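Kekumitz Cupping Notes – Data Card

Release 3
Maintained by the Wandano Tea and Coffee Archive
Contact for corrections: Kyrylo Antoniuk

Summary

Kekumitz Cupping Notes is a collection of 1,987 written tasting records for brewed coffee. Each record covers one cup, tasted by one person at one sitting. The records were made in the Tiltarton tasting room and were typed from paper forms. The collection is meant for people who study how tasters use words, and for roasters who want to compare their own notes with those of a steady panel.

The collection contains text and numbers only. It holds no audio, no green-bean photographs and no price data.

What is in a record

Every record has the following fields.

cup_id: a number that is unique within the release.
lot: the short name of the coffee lot, as used by the archive.
process: washed, natural, honey or unknown.
roast_level: light, medium or dark, as judged by the roaster.
brew: steeped or poured.
rest_days: the number of days between roasting and tasting.
score: the taster's overall score on the archive's own scale.
notes: free text in the taster's own words, with spelling corrected.
defect: yes or no, with a short reason if yes.

The score field is not interchangeable with scores from other cupping forms. Earlier users have tried to convert it, and the results were not reliable at the lower end of the scale.

How the coffees were chosen

Lots were supplied by Mendes, an importer that works with small farms, and by members of the archive. Stefaniia Zhuravel selected the lots for each season. She gave preference to coffees for which the farm, the variety and the drying method were all known. Where one of these was missing, the lot could still be admitted, and the missing value was entered as unknown.

Most lots are washed coffees. Naturals are less common, and honey-processed lots are few. Users who train models on the notes field should expect the vocabulary for citrus and black tea to be much richer than the vocabulary for dried fruit.

Preparation and tasting

Coffee was ground immediately before brewing. Water was heated to the same set point throughout the season and was drawn from a single filtered supply. Steeped cups were broken at four minutes, skimmed and left to cool. Poured cups were brewed on a flat-bottomed dripper with 300 grams of water.

Tasters worked alone and in silence. They tasted each cup at least twice – once hot and once near room temperature – and wrote a single set of notes covering both. The roaster's description was withheld until the forms had been handed in.

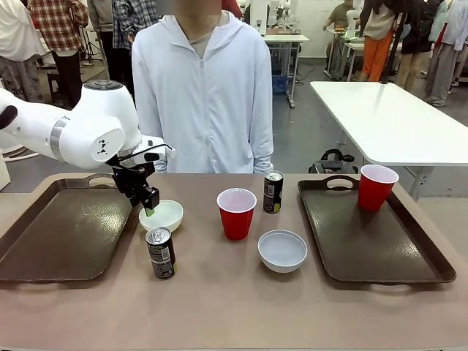 Transcription and checking

Forms were typed by one person and read back by another. Of the finished records, 297 were drawn at random and compared a second time with the paper originals. Differences found in this check were corrected, and the same kinds of error were then searched for in the rest of the collection. The most common was the word "malic" typed as "milk," which had a visible effect on word counts in the first release.

Illegible words are marked with a question mark in square brackets. Crossed-out words were left out. Abbreviations such as "bal." and "fin." were written in full where the meaning was clear.

Known limits

The panel was small, and its members had trained together. Agreement between tasters is therefore likely to be higher than it would be in a mixed group.

Dark roasts are scarce, with only 50 records, and no conclusions should be drawn from them alone.

Rest times are missing for lots received in December, when deliveries were combined and roast dates were not written on the bags.

Terms of use

The collection may be used for study, teaching and product development. Redistribution is permitted if this data card is kept with the records. Lot names may not be used in advertising without the written consent of the archive.

Changes in this release

Corrected the "malic" error in all affected records.
Split the former method field into brew and process.
Removed duplicate cups from two repeated sittings.
Replaced taster initials with no identifier, at the panel's request.

Corrections

Reports should give the cup_id, the field concerned and the proposed reading. Kyrylo Antoniuk compares each report with the paper form before a change is made. Accepted corrections appear in the next release; the current files are not edited in place.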